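Two mornings of teaching the arm by hand

I went over to Lavstead on Monday to learn how they record tasks for the arm. I had done a little of this before with a joystick and had not liked it. This time I used both methods, first guiding the arm directly with my hands on it and then driving it from the remote station across the room.

The task was picking up a card and putting it in a slot. A person does it without thinking. With the arm you have to decide where to approach from, how far to open the fingers, when to close them and how slowly to pull back, and you have to do it much the same way every time or the recordings are no use.

Hand guiding is easier to start with. You put the arm in its free mode, take hold near the wrist and walk it through the motion. The weight is mostly canceled out but the joints still drag a bit, and my shoulder was sore by lunch. The other trouble is that your hands get in the way of the wrist camera, and then the model learns from a view it will never have when it works alone. Pavier, the recording program, lets you cut those parts out. I cut a lot.

Remote control fixes the hands problem and brings its own. You work from the wrist view on a screen, and with one camera it is hard to judge depth. I kept stopping short. It took me most of an hour to trust the picture enough to close the fingers when they looked a little too far in.

The target they set for the card task is 600 good recordings. I added 2 sessions to that, and I threw away more takes than I kept in the first one.
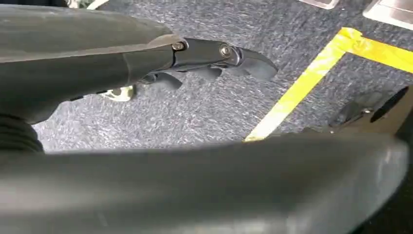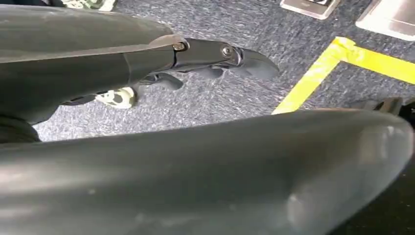
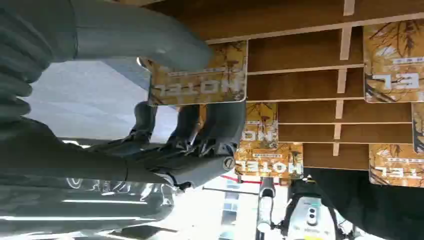 Wrist views, all three of them, with the floor tape in the first two and the hotel cards in the last.

Adanech Lemma told me over coffee that I was being too careful, and that a take where the operator misses, backs off and tries again is worth keeping as long as the second try is clean. She said the early Admasu recordings were all perfect ones, and the arm had no idea what to do once it was off by the width of a finger. I had been deleting exactly those takes. After that I left them in and marked them as recoveries.

My settings for next time, mostly so I don't have to ask again: speed scale at 2, five seconds of stillness before each take, and start every take from a slightly different place. The Flellerex pedal is better than the button for starting and stopping, but push it all the way down or it doesn't register. I lost a good take to that.

I'm going back in August to do the other half of the task, taking the cards out again.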